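Sorting and Presenting Small Goods
Course handout, unit 4: the flat table

Read this before the workshop. The unit deals with small paper and fabric goods, the kind sold in museum shops, stationers and gift corners: sticker sheets, small boxes, folded pouches and booklets. They are light and cheap to store, and they get untidy quickly. By the end of the session you should be able to take a mixed group of such goods, sort it by form, and lay it out so that a customer can see what each piece is without picking it up.

We work in the lounge on the ground floor, where the low seating is, and not in the classroom. Leave bags on the teal sofa. The tabletop is dark and shows up pale paper well, so sticker sheets go along the far edge, where their colours can be read from the near side. Boxes and anything with height go in front of them.

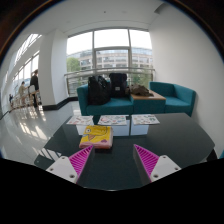

Course team, Retail Display, Covville
Handout revised September 4, 2023

1. Sort by form first

Students often want to start with colour. Leave colour until later. Put flat sheets with flat sheets, boxes with boxes, fabric with fabric and bound paper with bound paper. A yellow box and a yellow booklet may look well together, but they need different handling and different fixtures, and a group built on colour alone falls apart as soon as one item sells.

Within each form, sort again by size. Sheets of unlike size can share a row if their near edges line up. Leave a gap the width of a finger between them. If they overlap, customers lift the top one to see the one beneath, and the row is lost by mid-morning.

2. Fabric

Printed fabric is sold folded, and the fold decides what the customer sees. Before you fold, open the piece out and find the part of the print that explains the rest. With a landscape this is usually the horizon and whatever stands above it. Fold so that this part lies on top and the right way up from the buyer's side of the table.

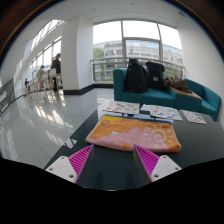

Once folded, press the piece flat with the palm, working from the middle outwards. Do not iron it at the table. If it springs open, refold it with one turn fewer – thick seams are the usual cause. Labels go underneath, on the left, at every piece, so that whoever is on the till knows where to look.

Strong prints need space. The Gramen stock list gives 18 fabric designs for this season, and you will not get more than a few of them on one table. Choose those that differ most from each other and keep the rest in the drawer.

3. Booklets and loose paper

Thin booklets are awkward. Laid flat they disappear, and stood up without support they lean and curl. Hold a bundle by its lower half when you move it and set it down spine first. Holding it near the top bends the leaves apart, and the corners will not go back.

Check the whole bundle from the side before you place it. From there you can see at once if a leaf has slipped or if a different paper has got in among the others.
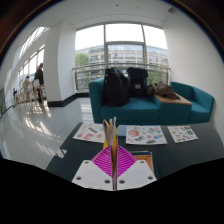 Fig. 3. Thin bundle held upright, seen nearly edge-on, with sticker sheets behind.

For standing displays we use the Cledier rack, which takes up to 50 thin booklets if they are packed evenly. Put the fullest row at the back. The older Tello trays are still in the cupboard and may be used for sheets, but they are too shallow for anything bound.

4. Task for next week

Choose one form from the sections above. Draw a plan of the table from above, to any scale, and mark where each item would go. Add a short note (one side of paper) on what you left out and where it would be kept. Bring the plan with you, as we shall lay it out together and change it at the table.

Reading: course pack, page 87, on fixtures for paper goods.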